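Fliltville Equipment Planning: About Us

We help small manufacturers and packing businesses work out what automation will cost them before they sign for it. Our office is in Fliltville, on the second floor of the old Pukport building, and we have a bench area on the same floor where equipment can be set up and handled.

We do not sell robots. We do not take commissions from the companies that make them. Clients pay us a fixed fee for a written plan, and the plan belongs to them.

What we do

Most of our clients come to us with a quote already in hand. The quote usually covers the arm or the gripper and leaves out much of the rest: mounts, cables, spare parts, table space, training hours, and the time a line is down during installation. We go through the quote line by line and add what is missing. We have reviewed 327 quotes so far, for shops that make gloves, candles, door hardware and boxed foods, among other things.

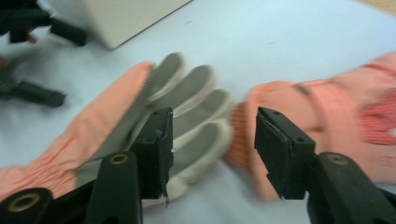
Soft goods are a large part of our work, and they are hard to budget for. A carton keeps its shape and a bag of cloth does not, so a gripper that does well on one may need different pads for the other. A knit work glove with a coated palm gives the pads two surfaces to deal with, and the pads themselves are a running cost. Rubbery contact surfaces wear and strips at the edges fray, so we list pads as a consumable in every plan, with a replacement schedule and a price for each set. Clients often put them under repairs, where they get forgotten until the second year.

How a plan is put together

We start with a visit to your floor. We write down the items you handle, the containers they go into, and how often either one changes. After that we spend time at the bench with equipment of the type you are considering. The full process takes 28 working days for a single station. Larger jobs are quoted separately.

The finished plan has a purchase budget, a first-year running budget, and a calendar of payments. It also has a page on what you could put off buying. Many shops can begin with hand-held tools and hold back the money for a fixed arm until the task is better understood. When we think a purchase should wait a year, the plan says so. 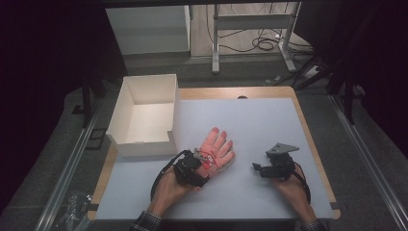

Who we work with

Our clients have 50 employees or fewer. We have a staff of 6, and all of us worked in purchasing or production before coming here. For electrical work and floor loading we refer clients to Ó Briain, a separate firm, which bills them directly. For used equipment we ask Nirnora for a condition report and include it in the plan at cost.

New plans are booked by quarter. We close for two weeks in July.

Related

Questions to ask before you accept a quote
Leasing or buying: how we compare them
Sample payment calendar
Setting aside money for spare parts

Contact | Fees | Privacy | © Fliltville Equipment Planning | Page updated 2026-01-15 | Back to top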